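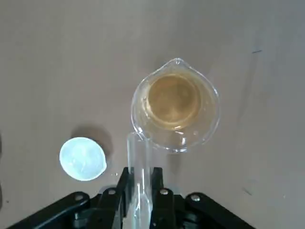 Solange Besson
2014-12-14

Starting a thread on small-bench glassware habits. I've been teaching the evening bench course at Cokura since November and I keep typing the same answers into email, so now they go in one place.

The course is basic: pouring, measuring, filtering, cleaning up after yourself. Most people in it haven't held a beaker since high school.

First one. A beaker is for holding and pouring. The lines printed on the side are a rough guide. If the recipe says 9 mL, use a cylinder or a pipette. People lose a lot of time wondering why their second batch doesn't match the first, and it's nearly always this.

Turn the spout to where you're going to pour before you pick the beaker up. If you have to twist your wrist around mid-pour you'll get a drip down the outside.

For the drip: touch the spout to a glass rod, or to the inside wall of whatever you're pouring into, and let the last drop run off. Then tip the beaker back upright. Don't shake it.

If you don't have a rod handy, pour a little slower at the end than you think you need to. It still drips sometimes. Wipe the outside before you set it down, or you'll have a ring on the table.

Colored liquids are good for practice. Amber or yellow is my favorite because you can still see the bottom of the glass through it, and you can see the level from the side without squinting. Very dark blue is hard for beginners.

Look at the level with your eye even with it. Bend your knees. Everyone reads it from above when they're tired, me included.

Color looks different depending on how you look at it, too. From straight above you're looking through the whole depth, from the side only through the width. If you write "dark yellow" in your notebook, write which way you were looking.

Somebody asked about labels. Yes, label everything, including the thing you'll only be using for a minute. Pencil on paper tape. Marker comes off with alcohol and then you have a mystery beaker.

Small white cups and crucibles next. They're easy to knock over and easy to lose behind something taller. Keep them on the near side of the big glass if you can, or well out to one side.

White is useful if you want to judge a faint color or spot a bit of grit. It's bad on a pale table, where you stop seeing the cup at all. Pankaj Gautam put his sleeve through one in the second week and has rolled his cuffs up ever since.

Ceramic and plastic don't go in the same drawer at our place. They can look alike at a glance and only one of them belongs anywhere near a burner. Flick it with a fingernail if you're not sure. You'll hear it.

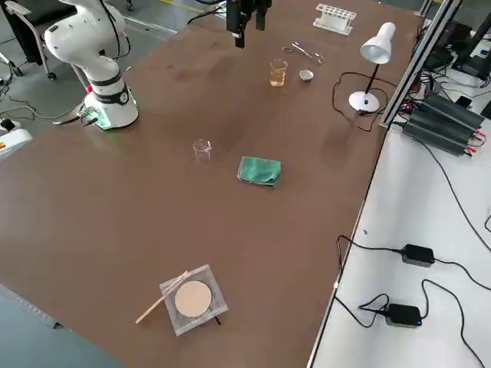
Layout. I like the full beaker and the little white cup back by the tools, with the empty beaker out in the middle where there's space all around it. The empty one is what you'll reach for next, so give it room.

Tweezers and scissors lie flat, all the handles pointing the same way if you can manage it. Don't stand them up in a beaker. The beaker tips over and then you're buying a beaker.

I park the test tube rack behind everything else. It's light when there's nothing in it and it slides if you bump it, so I don't want it up front next to my elbow.

The cloth. One folded cloth within reach, always. Folded matters, you get several clean faces out of it before it has to go in the wash. I buy green ones because paper towel scraps and white powder show up on them.

Don't use the bench cloth on the inside of clean glass. It leaves lint. Rinse, then let it drain upside down on a rack.

Trays: anything flat and round that you want to keep flat goes in a shallow clear tray. Filter paper, sample pads, whatever you're working with. It keeps them off the table and you can carry the lot to the window without touching it.

Wooden sticks are fine for stirring or nudging things. Throw them out after one use. They soak things up and you can't clean them. A bag costs me 4 dollars and lasts most of the term.

A stick left lying across a tray with the end poking out over the side will catch on your sleeve sooner or later. I do this all the time and I teach the class.

Lamps. A little desk lamp with a wide shade is plenty. Put it to one side, never behind the glass you're reading, or you get glare along the rim and no idea where the surface is.

Cords. I still haven't solved cords. A lamp cord wants to lie across the table in a big loop and the loop wants to be exactly where your hand goes. Right now I push it toward the edge and reach around it. Taping it down leaves gum on the table. If someone has a clip that works on a thick tabletop, please tell me which one.

Ha-neul Cha suggested a binder clip. I tried it, the tabletop is too thick for the ones I have. Will look for larger.

Cleaning order at the end of the night: liquids into the right container first, then sticks and paper, then glass to the sink, then tools, then wipe. If you wipe first you'll be wiping again.

Glass goes to the sink one piece in each hand. I've seen people nest three small beakers to save a trip. They stick together, and then you're running warm water over the outer one and hoping.

Scuffs on the table. A matte top picks up thin dark lines from metal feet and they mostly don't come off. A white eraser gets some of them. I wouldn't use anything gritty, it makes a shiny patch and that bothers me more than the line did.

Chips: run a finger near the rim, not on it, and look at it against the light. A chipped spout goes in the broken glass box even if the rest is perfect. I know it hurts, the thick ones aren't cheap.

Two people asked what size to buy for home. A 100 and a 250. You can do nearly everything in the course handouts with those and a small cylinder. Secondhand is fine if the rims are good.

Next time, folding filter paper, which I've been putting off because I fold it differently from the handout. Solène Lefèvre wrote that handout and her way is probably better for slow liquids.

Adding one I forgot: put the lamp cord away last. You'll want the light for checking the table.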